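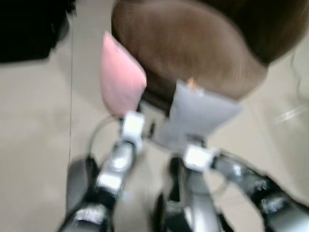
Automation in the Finishing Room: What Has Changed for Staff

Last updated: 07/09/2018

I have been responsible for the finishing room at Grullcombe for six years, and I am regularly asked by colleagues in other departments what the arrival of robots has meant for the people who work there. The following is a personal account. It does not replace the guidance issued to staff, which remains available from the site office.

The finishing room receives upholstered chairs from the main workshop and prepares them for dispatch. The work consists of handling each chair, turning it, wiping it down, brushing the pile in one direction and checking the seams. For many years it was carried out entirely by hand. A chair from the Fiore range is not especially heavy, but it must be lifted and turned several times, and the person doing so spends much of the day bent at the waist. In the year before the trial began, the room lost 237 working hours to back and shoulder complaints. Management considered that figure too high, and I agreed.

The trial was given the name Samar and started last November with one two-armed unit. It was agreed with staff beforehand that no post would be removed while the trial was running, and that any later change would be discussed with the whole room before a decision was made. I record this because it was the first question put to me at the first meeting, and it has been the first question at most meetings held afterwards.

Velvet proved to be the most demanding material. It marks easily, it shows the direction of every touch, and a pleated back offers very few flat places to hold. The people with the longest service in the room know where a chair may be pressed and where it may not, and that knowledge had never been written down. A good part of the winter was spent writing it down. The resulting handling notes run to 6 pages and are now used to train new starters as well as to set up the unit.

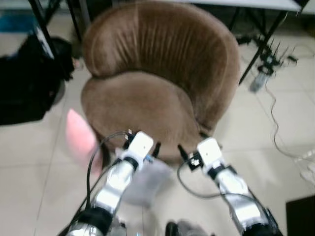 A brown velvet tub chair with a pleated back, with the two arms at the front of the seat.

The daily routine has changed in several respects. Each shift now has one member of staff assigned to the unit, who sets the chair in position, watches the work and stops it when necessary. The role rotates every two hours. Colleagues told us early on that watching is tiring in its own way, and the original plan of a half-day turn was withdrawn after a fortnight. Final inspection is still carried out by a person, by hand and by eye, and there is no plan to alter this.

The unit is slower than an experienced finisher. By the end of June it had handled 550 chairs, a modest total for a room of our size, and a number of these were returned to the bench for further brushing. Staff have been asked to record such cases plainly and without concern that they will be thought unhelpful. Some of the most useful entries in the log have come from those who were least in favour of the trial.

Views in the room remain mixed. Several colleagues welcome the reduction in lifting. Others feel that the skilled part of the work is receiving less attention than it did, and that a morning beside the unit is a morning away from their trade. I consider this a fair objection – the rota has been adjusted so that every finisher has at least three full days a week at the bench. Pay grades have not changed, although I have asked that the additional duties be reviewed.

The Premum range will be added to the trial once its handling notes have been agreed. Staff who wish to contribute to these should leave their comments in the folder by the inspection bench.

Recent posts
Brushing and Steaming: Notes for New Starters
Revised Rota for the Finishing Room
Storage of Finished Chairs Before Dispatch
Upholstery at Grullcombe Since 2000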